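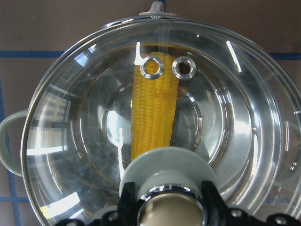 3.2 Household sample and cooking records

The household data were drawn from two rounds of the Lamptey Valley domestic energy survey. The first round returned 2,644 usable diaries. After the removal of households that had moved, changed their main cooking fuel, or left more than two consecutive days blank, 2,211 diaries remained, and these form the basis of the estimates reported in Section 4. Households that heated with the same appliance they cooked on were kept in the sample but are flagged in all tables.

Each diary covered 14 days. Respondents entered the start and end time of every use of the stove, the food prepared, the number of people served, and whether the vessel was covered. The last item was added at the request of the Pinine field office, where interviewers in the pilot had noted that respondents often described simmering and boiling in the same terms. It was answered poorly in the first week of the survey and the wording was changed in September to ask separately about a lid at the start of cooking and a lid at the end. Entries made under the earlier wording were recoded by McKinnon, and a second coder reviewed a random subset. Disagreements were settled by discussion.

Meals were grouped by cooking method and not by dish. Boiling under a lid includes potatoes, dried beans after soaking, and corn cooked on the cob (Figure 1). Rice was placed in a separate group, as many respondents turned off the heat before the end of the recorded cooking time and the diary did not capture this step. Soups and stews were assigned according to the lid entry alone.

Metered electricity use was available for 700 of the households in the final sample. Meter readings were matched to diary entries at intervals of 30 minutes, the shortest period for which the supplier would release data. Short uses of the stove, such as heating water for one cup of tea, could not be separated from other loads at this interval and were left out of the matched analysis. The effect of this choice on total cooking energy is small in most homes but may be larger in one-person households, where short uses make up a greater share of the diary.

Two limits of the sample should be noted. Renters in the Nellex district were less likely to return a full diary than owners, and the weights described in Appendix B correct for this only in part. The survey also took no account of food cooked outside the home and brought back. Ruddock has argued, in comments on an earlier draft, that this omission would tend to understate the energy used per meal in larger families. We agree that the direction of the error is likely to be as she describes, but we have no means of estimating its size from the present data.

The coding guide and the revised diary form, dated 26 June 2018, are available from the authors on request.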